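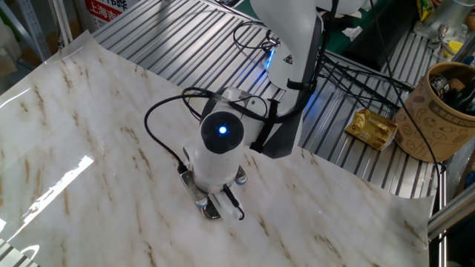 Section 4. Preparing the Arm Station for Visitors

4.1 Who this section is for

Use this section if you are running the arm station at an open day, a school visit or a customer demonstration. It covers laying the work sheet, checking the arm and gripper, running the demonstration and closing down. It does not cover programming. For that, see Section 6.

Two people are needed: an operator, who stays at the controls, and a host, who talks to the visitors. The operator does not answer questions while the arm is moving.

4.2 Before you start

You will need the marble-patterned contact paper, clear tape, the demonstration objects, the floor marking tape and the printed run sheet. Program 315 must already be loaded on the controller. If it is not on the list, ask Vitalii Horobets to load it. Do not substitute another program, even one with a similar name. Several of the Flolix programs use a lower approach height and will press the fingers into the table.

Caution: Keep the emergency stop within the operator's reach at all times. Do not hang badges, coats or bags on it.

4.3 Laying the work sheet

1. Move the arm to its raised park position and set the controller to hold.

2. Lay the contact paper over the table slats with the marble side up. Leave the backing on. The sheet should cover the whole area where the gripper will work.

3. Smooth the sheet from the middle outward. New sheets come off the roll with a curl, and the corners will lift. Lifting at the outer corners is acceptable if the arm never travels there.

4. If a corner lifts inside the working area, tape it down from below. Tape on the top surface shows up from the visitors' side and can catch on a finger.

5. Check for glare. The sheet is glossy, and overhead lights leave white streaks on it. Stand where the visitors will stand and look at the spot where the objects will be placed. If the streak falls across that spot, turn off the nearest row of lights or move the pick position using the offset screen (see 6.3).

Note: The slats run diagonally when seen from the visitor side. Line the sheet up with the pick positions and ignore the slats.

4.4 Checking the arm and gripper

1. Look at the blue lights on the arm. There is a ring near the upper joint and another light at the center of the black cap on the wrist. Both should be lit before you go on. If either one is dark, stop and call Vitalii.

2. Follow the cable bundle over the top of the wrist and down the side. It needs enough slack for the wrist to turn both ways. Press each cable clip with your thumb. Replace any tape that has started to peel.

3. Check the thin black cable at the front of the gripper. It can curl under the gripper and rest on the sheet when the arm is low. Tuck it back before each run and watch it during the first pick.

4. Open and close the fingers 3 times from the hand panel. Listen for scraping. The metal plate on the finger should sit flat. Wipe it with a dry cloth only.

5. Check that the cables running from the upper arm across the table are outside the path of the gripper.

Caution: Never put your hand between the fingers to test the grip. Use one of the foam blocks.

4.5 Setting up the visitor area

1. Put floor tape 2 meters from the table edge on the visitor side. Groups stay behind it whenever the arm has power.

2. Place the run sheet on the stand by the operator, open to the page for the group you are expecting.

3. Keep snacks, wrappers and drinks off the table during a demonstration. Small tools can stay in the storage container on the far side if the arm's path is clear of it.

4. Turn the sound on the side monitor off. At the August open day in Bolton, people at the back could not hear the host over the alert tones.

4.6 Running the demonstration

1. The host greets the group and points out the tape line. Wait until everyone is behind it.

2. The host says, "The arm is about to move." The operator repeats it and selects Program 315.

3. Run the first cycle at slow speed. The arm comes down to the sheet, closes on the object, lifts it and sets it down at the second position.

4. Run the next cycle at normal speed. The host can talk during this one.

5. Put the controller on hold and take questions. Visitors may come up to the table only after the operator says "held" out loud.

6. Repeat with a new object if time allows. Do no more than 3 objects per group -- the Nendinden visit ran so long that the last group missed its bus.

Note: If the gripper misses an object, let the cycle finish, then reset. Visitors usually ask why it missed, and the host should give a plain answer. Common causes are an object placed off its mark or a sheet that has shifted.

4.7 If the sheet moves

Put the controller on hold before you touch anything. Raise the arm to park, pull the sheet back into place and repeat steps 3 to 5 of 4.3. A folded edge at the side of the table does no harm, but a wrinkle under the pick position changes the height enough to spoil the grip. Replace a sheet that has creased there.

4.8 Closing down

1. Park the arm and power it off from the controller. Wait for the lights on the arm to go out.

2. Roll the sheet with the marble side out. This helps with the curl the next time.

3. Write any missed grips, loose clips or torn tape in the station log and sign it.

4. Hand the key to Abla Tannous at the front desk. For visits at the Demchenko site, leave it in the key box by the loading door.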